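December, notebook 3 - cloth / table setup
start 8:40

Waffle cloth back from the wash, second time. Came out softer, grid a bit pulled along one hem. Viera says tumble dry is what does it, so line dry from now on. Put it on the white table bare, no pad under. Lies flatter than the Hustia one, which is back in the drawer until somebody irons it. (Not me.)

Cloth measured before wash 1, side A: 17 waffle cells to the hand-width template. After wash 2: almost 17, can't call it. Leave the number alone, ask Marit if she wants it redone with the steel rule.

Objects for today out of the Vultwood box. Radomír's list has 14 things on it, I pulled a short set. Wanted a mix: something soft, something see-through, something feathery, something with hard corners, something round with a hole. Box is a mess again, lids don't match, two bags with no label. Relabeled one. Other one is just rubber bands.

Notes per object

Foam cube, orange red. Fine. Corners going round from handling, still usable. Put it far back.

Test tube, the glass one. Wiped with the lint-free, no chips I can feel. Fussy about where it goes on the waffle, the raised lines vs the hollows make a difference. Tried three spots before I was happy. Middle of the table ended up best. NO leaning on the table after that please.

Feather shuttlecock. The green/red/yellow one. Keep it away from the tape, feathers stuck to it last month and Rozália spent half her lunch on it. Goes back right.

Blue brick, two by two. Nothing to say. Clean.

Packing tape, clear yellowish. On its side with the hole to the front. Fold the end under before you put it down, I forgot the first time and it grabed the cloth and pulled a thread. Trimmed with nail scissors, don't pull.

9:55 - layout done, smoothed the cloth once more from the center out w/ flat of hand. Had to redo the tube after. Should of smoothed first, obviously. 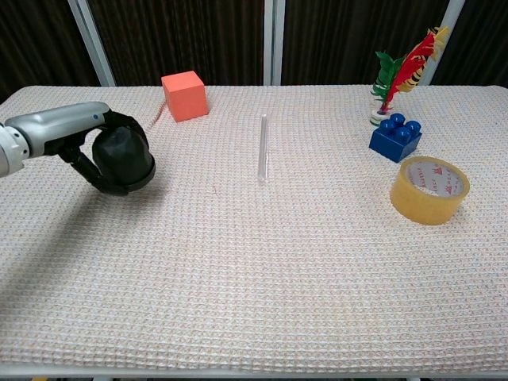 Layout 12, waffle cloth after wash 2. Tape and brick right, glass tube mid, orange cube at back.

Colors: on pale cream the blue brick and the orange cube are easy. Glass is the hard one, you mostly get it from the little reflections. The flecks in the cloth (orange, blue, grey) don't bother me as much as I expected. Zdislava wants a plain cloth next to compare, Jelau sample is on order, no date.

Lamp left where Štěpánek bench people had it. Haven't touched the height.

11:20 - packed up. Tube back in the padded sleeve first, then everything else. Feathers on TOP of the box this time. Cloth stays on the table, nobody fold it, creases take forever to drop.

To do
- steel rule, side A and B
- label for rubber band bag or bin it
- new roll of lint free, shelf 31, we are nearly out
- ask Radomír if the cube gets replaced or we keep going till it's a ball
- line for drying, hooks??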